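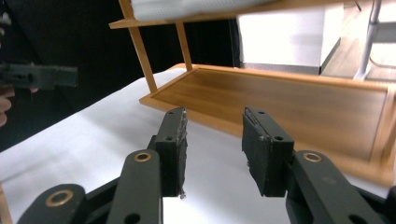
Hi, I'm Trinidad Bustos, and I run Dralberg, a small shop that makes mounts, cradles and display cases for museums, historical societies and the occasional very serious collector. A mount is the bit of metal or acrylic that holds a teapot at the right angle so you can see the mark on its base, and if I've done my job you'll look straight past it. I came to this from jewelry, so I still get excited about small metal parts. Brass set into something dark gets me every time, like the round bushings in the photo at the top of the page, glinting gold against the black. Most of our mounts start out as brass rod too, though by the time they reach a gallery they've been padded and painted to match the object, and all that lovely color is gone (I complain about this a lot).

I started out in my sister's garage with a borrowed torch and one customer, the Setham Museum, which needed stands for a case of carved spoons. I quoted far too low, worked on them until two in the morning for most of April, and loved every minute! They called again for a set of masks, then a saddle, then a ship model with rigging so fine I didn't want to breathe near it. After the ship model I rented a real workshop.

There are five of us now. Jucélia Conceição does the brazing and most of the fitting, and she's better at it than I ever was. Wenceslao Yáñez builds the cases. He trained as a cabinetmaker and is fussy about hinges in a way that our clients come to appreciate around the third time they have to open a case. Pilar Troncoso handles padding, linings and textile supports, which covers everything from christening gowns to a pair of 118-year-old dancing slippers that took her longer than the saddle did. Yolandi Gumede runs the schedule, the crates and the phone. If you call, you'll get Yolandi, and you're lucky, because I'm terrible on the phone.

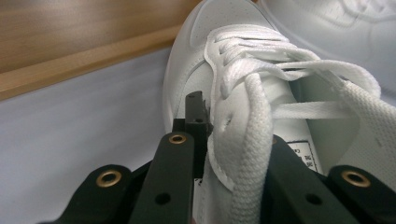 We work on site when we can. Objects don't like to travel, and I'd much sooner load up the van and sit in your storage room for a week than have you pack a glass bowl twice. We bring our own benches, lamps and tools, and all the hot work happens well away from the collection. Your staff handles the objects unless you ask us to. We fit, take the mount away, adjust it, fit again, and keep on like that until the piece sits still without being squeezed. Some things take ten minutes. A bagpipe once took four days.

The biggest job so far was Irska, a regional museum that closed for a full rebuild and reopened with 1,625 objects on new mounts. We were there on and off for 14 months. I can still tell you which drawer the belt buckles were in. We also do tiny jobs, and I mean it when I say that. One stand for one vase is fine, and so is a phone call to talk through a shelf you're nervous about.

Twice a year we teach a mount making class here at the workshop, six people at a time. You'll bend wire, braze a joint, line a cradle and take home whatever you make. We keep a place free each time for someone from a museum with no budget for training, paid for out of what we call the Malhotra jar, which began life holding real Malhotra pickle and now holds our consulting fees.

If you'd like a quote, send us photos of each object with a ruler next to it, the weight if you know it, and a sketch or a few words about where it's going. Deposits are 60 percent for new clients. The workshop is open from eight to four, the coffee is decent, and you're welcome to come by and see what's on the benches. Ring the side bell, as the front one doesn't work.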